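Lakstead Marsh Salamander Survey: Frequently Asked Questions

What is the survey for?
It tracks how many salamanders breed in the Grosdale ponds each spring and whether the mix of species is changing. Counts are made at night in March, when adults move from the woods to the water.

Which species are recorded?
Spotted salamander, blue-spotted salamander and eastern newt. Frogs are noted on a separate sheet and are not part of the yearly total. 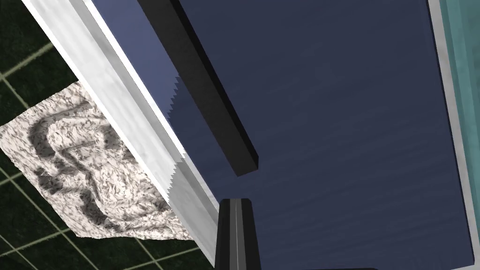
How are egg masses told apart?
By the jelly. Spotted salamander eggs sit in a firm clump with a thick outer layer. Wood frog eggs form a looser mass with no shared outer layer. Newts lay single eggs on plants, so newt eggs are left out of the count.

How many ponds are covered?
There are 11. Eight hold water all year and the other three dry out by late summer. The dry ones have no fish and usually produce more young.

What was the last total?
The teams logged 3576 egg masses. Getach Pond had the highest number. The figure is a minimum, as masses in deep water are missed. 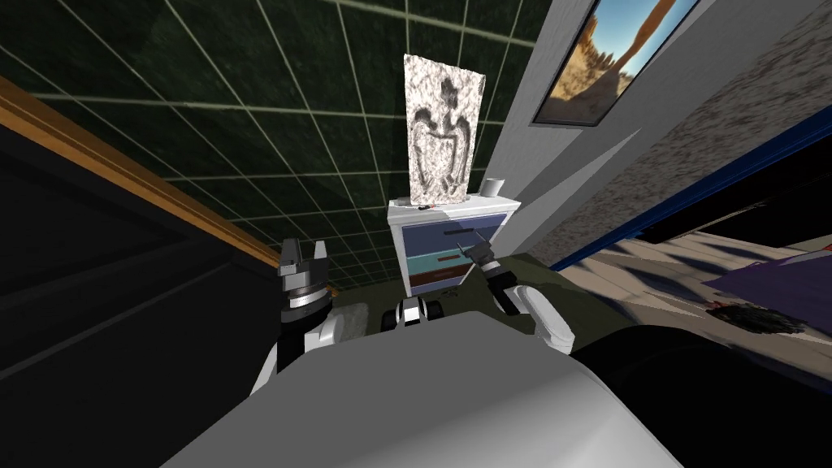

Kamran Asadi

Can I handle a salamander if I find one on the road?
Only to move it across in the direction it was heading. Wet your hands first and use no lotion or bug spray. Do not carry it to a different pond.

Why must boots be cleaned between sites?
Chytrid fungus and ranavirus can travel in mud. Scrub off all dirt, apply the disinfectant supplied, wait the time printed on the label and rinse well away from the water.

Is the data public?
Yearly totals are. Exact pond locations are rounded to the nearest mile to discourage collecting.

Page last updated Fri 10 October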